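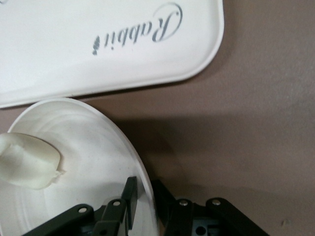
Figura 1. Vista desde la muñeca del manipulador: pinza de dos dedos junto a un cuenco blanco y, detrás, bandeja con la inscripción «Rabbit».

6 de enero de 2022 | Grupo Vasis, Área de Manipulación
Imprimir | Enviar por correo electrónico

3.2. Reglas de ejecución en superficies de mesa

El protocolo Plurnasard distingue entre reglas de preparación, que se verifican con el brazo detenido, y reglas de ejecución, aplicables desde que se habilita el movimiento. Esta sección trata solo de las segundas. Se redactaron tras revisar 290 episodios de manipulación de vajilla y pequeños electrodomésticos, 47 de los cuales se descartaron por incumplir al menos una condición de distancia o de velocidad.

La regla E1 fija la aproximación a recipientes abiertos. Cuando un dedo deba situarse en el interior de un cuenco (figura 1), el descenso se realizará en vertical y con la apertura ya ajustada; queda prohibido corregir la apertura por debajo del plano del borde. El contacto lateral con la pared se admite durante el cierre, siempre que la fuerza medida no supere el umbral declarado en la ficha de tarea. Si el recipiente se desplaza, el episodio se marca como «con arrastre» y se conserva.

La regla E2 regula la separación entre objetos vecinos. Si el hueco entre dos bordes es menor que el espesor del dedo, la trayectoria no podrá atravesarlo y se elegirá una orientación de muñeca alternativa.
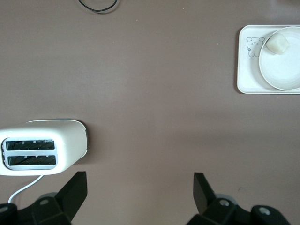

La regla E3 se aplica a los aparatos con cable. El cable se considera obstáculo en toda su longitud visible, aunque esté apoyado en la mesa, y su trazado se revisará al comienzo de cada episodio. En el caso de las tostadoras, las ranuras constituyen un volumen de exclusión para los dedos: solo puede entrar en ellas el objeto transportado. La versión de agosto permitía una excepción con el aparato desenchufado, que se retiró al no existir un medio automático de comprobar esa condición.

Con objetos blandos, la regla E4 exige cierre por posición y no por fuerza, con una pausa de 2 s antes de elevar la carga. Chowdhury, el módulo de supervisión empleado en Vasuvov, registra la pausa y bloquea la elevación si falta. El bloqueo requiere confirmación del operador y no puede desactivarse desde la ficha de tarea.

Contacto: secretaría del Grupo Vasis | © 2022 Vasis. Todos los derechos reservados | Volver arriba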